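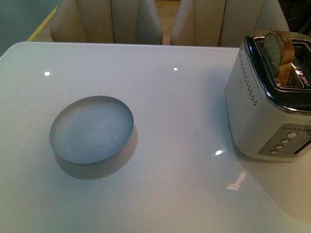
Toast at the White Table – a small gallery
Posted Saturday, August 29, 2020

When we moved into the place on Ilcombe Road I had a long list of things the kitchen was going to need, and I'm happy to say that most of it never got bought. What we did get was a table, a toaster and a bit of peace in the mornings, and I find I'm fonder of those than of anything that was on the list. A few of you have written to ask how the breakfast corner came out, so I've put some pictures together, with my usual rambling in between. Get yourself a cup of something first.

The table came from Botha, the secondhand furniture people out past the rail yard, and it cost us 80 dollars, with delivery thrown in because the driver was going our way. I had my heart set on a farmhouse table with a few scars on it, and I came home with a shiny white one. It wipes down with one pass of a damp cloth, and it makes even a gray January morning feel a little brighter, so I've stopped looking at farmhouse tables (mostly!).

Chairs and table, white and beige 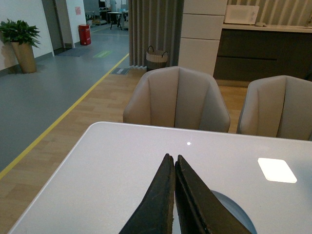
Zokgate wrote in after the last gallery to say that pale chairs around a breakfast table are asking for trouble, and that butter will find them sooner or later, whatever rules you make. Well, butter has found ours more than once. A drop of dish soap in warm water and a soft cloth took care of it each time, and I like how they look with the table far too much to put covers on them. They're kind to your back as well, and that counts for a lot on a Sunday when breakfast runs on until lunch.

Bread, plate, toaster

The bread we like best is the brown loaf from Pastia, the little bakery down the hill. They open at 7 and the good loaves go early, so one of us usually walks down in slippers – yes, real slippers, and no, I'm not sorry. We slice it at home, a bit thicker than you're supposed to, and freeze what we won't get through in a couple of days.
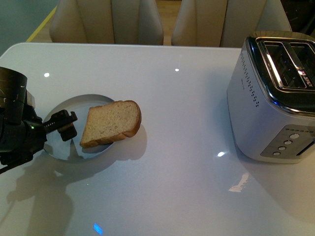

A thick slice wants a lower setting and a longer wait, and then a minute to stand before the butter goes on, or you end up with a soggy middle. My grandmother used to prop hers up against the sugar bowl for that minute, and I still do it when there's company to show off for. Apricot jam on the first piece, plain butter on the second, and if there's a third I don't mention it.

The shelf over the sink is next, once I've settled on a paint color. I've brought home 47 sample cards so far and they all look like oatmeal to me.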